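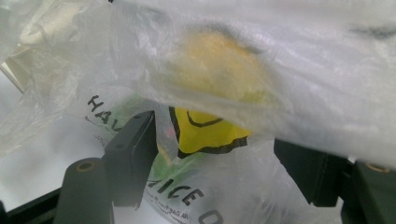
Caoimhe McGrath
Moderator, Grippers & End Effectors board

Bag day! I've had the hand-held gripper with the plain black fingers going on thin shopping bags, and I'm having far too much fun. The one in shot is the HAVE A NICE DAY smiley sort, with another white bag draped over the top, and I reckon this is the nastiest material I've tried so far. It's thin, it crinkles, you can half see through it and it never sits the same way twice.

I want to compare the plain fingers with the Renolik soft pads before I commit to one set for the October sessions. Same camera, same bags, 15 grabs each. If anyone here has run both on film I'd love to hear how you got on – finger shape, squeeze, camera settings, anything.

----

tuulikki_l wrote:
Oh, lovely, bags! We went through this at Grendside last winter. Soft pads every time for me. The plain fingers were fine when there was a good fold to close on, but on a flat stretch of bag they just slid across and pushed it about. The pads grab straight away.

One thing from your photo: look how much of the view the top bag takes up. That was our real trouble, more than the fingers. With the camera that close to the work, one loose sheet and the view goes white.

----

cirilo.ayala wrote:
Going to disagree with Tuulikki on the pads. They grab straight away, yes, and then they don't let go. Thin film clings to silicone like mad. We had bags riding back up with the fingers after every release and somebody had to peel them off. Plain hard fingers with square edges are what I'd keep. You pinch a gather, the edges hold it, you open, it drops.

Also they cost nothing to reprint. I've got through 5 sets of Renolik pads and they tear at the corners.

----

tuulikki_l wrote:
@cirilo.ayala were yours the smooth ones? The ribbed ones release much better. I'll give you the tearing, mine went at the corners too.

----

cirilo.ayala wrote:
Smooth, yes. Didn't know there was a ribbed set. Still think you're paying for a problem you can fix with a better approach angle, but I'd try them.

----

Caoimhe McGrath wrote:
This is great, thank you both. I've ordered the ribbed ones as well so it's now a three-way test (my poor wrists).

Tuulikki, fair point about the view. I'd been so busy watching the fingers that I hadn't given the camera much thought. The smiley and the lettering give the eye something to hang on to, but the plain white layer on top is just pale grey and more pale grey. Would you move the camera or change the light?

----

berenice_c wrote:
Light first! Soft light from all round looks nice and kills the glare, but it flattens the wrinkles too, and the wrinkles are all you've got on white film. Put one lamp low to the side and every crease gets a shadow. Then fix your exposure so it doesn't hunt when a bag swings up in front of the lens. I have mine locked with the lamp at 700 lumens and it's been rock steady. Costs you a bit in the dark corners between the fingers, but I can live with that.

----

aurelio_v wrote:
I'd leave the light alone and raise the camera. We put ours on the Adstead riser and it cleared most of the drape. You lose some detail at the fingertips, so it's a trade, but at least you can see what's coming.

----

berenice_c wrote:
Tried a riser, hated it. Made the whole tool top-heavy and I kept knocking it on the shelf above. Might suit you better if your bench is open.

----

Caoimhe McGrath wrote:
Right, plan for this week: lamp first, riser if I can borrow one, then all three finger sets on the same pile of bags. I'll note slips, clean releases and bags that came back up with me, and post the lot in here, good or bad. Cirilo, what approach angle were you using?

----

cirilo.ayala wrote:
Nearly flat to the table, one finger tucked under, then close slowly. Go in from straight above and you'll only press the bag down. Have fun with it!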